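Stellton Shared Workshop Opens Faucet Project to Home Builders

STELLTON, 13/06/2021. The Stellton Shared Workshop today announced the public release of Mustska, a member-built project that teaches a robotic arm to turn a household faucet on and off. The release covers the simulation files, the training notes and the drawings for a bench stand that can be put together in a home garage.

Mustska was started by workshop member Nazareno Tedesco, a retired plumber who wished to see whether a task he had carried out for most of his working life could be handed to a machine. Work on the physical stand is under way at the Dal Bello building, where the workshop rents its benches. All training to date has been done in simulation. 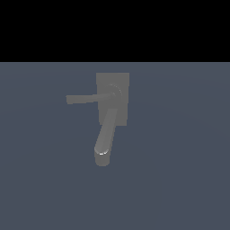

The faucet model was drawn by members from a wall-mounted fixture of a common type. Each part was measured by hand, and the model was kept plain so that it would run on an older home computer. The long lever, which reaches well past the side of the mounting plate, gives the arm a large target to push against, while the curved spout below it is an obstacle the arm must learn to avoid. Builders may replace the model with one drawn from their own kitchen or laundry room.

"People ask why we did not begin with something grander," said Mr. Tedesco. "A faucet handle is a fair test. It has one way to move, and if you come at it from the wrong side, it will not move at all."

The project has logged 3203 practice runs under its current settings. Of these, 3131 were completed without the arm striking the spout. The workshop considers these figures a starting point and will publish the full run log with the files.

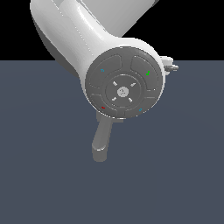

Control of the arm is handled by a short program that members may read and change. It sets the height of the wrist, the angle of approach and the speed of the final push. The present version works with the gripper pointed down toward the floor, a posture that members found simple to repeat from one run to the next. A side approach is planned for the second version.

Parts for the bench stand will be offered at cost through Brudau, the workshop's hardware supplier, in a first batch of 50 kits. Each kit contains the frame, the fasteners and 2 mounting plates. The arm and the computer are not included.

Requests for kits may be made at the workshop's front desk through the end of June.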